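La consultation du soir de Brilach rouvre (enfin !)

15 octobre 2026

Bon, je vous en parlais déjà en juillet et je n'y croyais plus trop : la consultation sans rendez-vous du centre de santé de Brilach reprend lundi prochain... enfin non, pardon, le jour exact n'est pas encore affiché, mais c'est pour ce mois-ci, on me l'a confirmé à l'accueil. Deux soirs par semaine pour commencer, avec deux médecins qui viennent de la clinique Hilura.

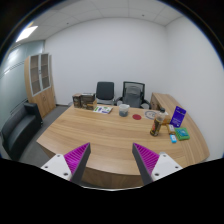 Bureau en bois clair et cartons bruns.

Je rappelle l'histoire pour ceux qui ont raté le début. Cet été, la consultation ferme du jour au lendemain, un papier scotché sur la porte et débrouillez-vous avec les urgences de Fitar (j'y ai passé une soirée entière avec une otite, merci bien). Là-dessus, une pétition démarre à la pharmacie Ondieki et récolte 900 signatures, dont la mienne et celle de toute ma cage d'escalier !
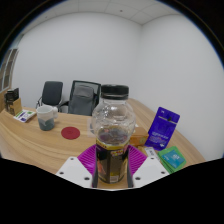

Et donc ça rouvre, mais pas tout à fait comme avant. Il faudra appeler avant de venir, une infirmière vous dira si ça peut attendre le lendemain, et les radios se feront toujours à Fitar. Côté tarif, rien ne bouge, carte Vitale et tiers payant comme d'habitude. Moi j'aurais préféré qu'on garde aussi le samedi, je l'ai dit, on m'a répondu que la question serait revue au printemps. Je retourne les embêter dès que j'ai les horaires et je les mets ici.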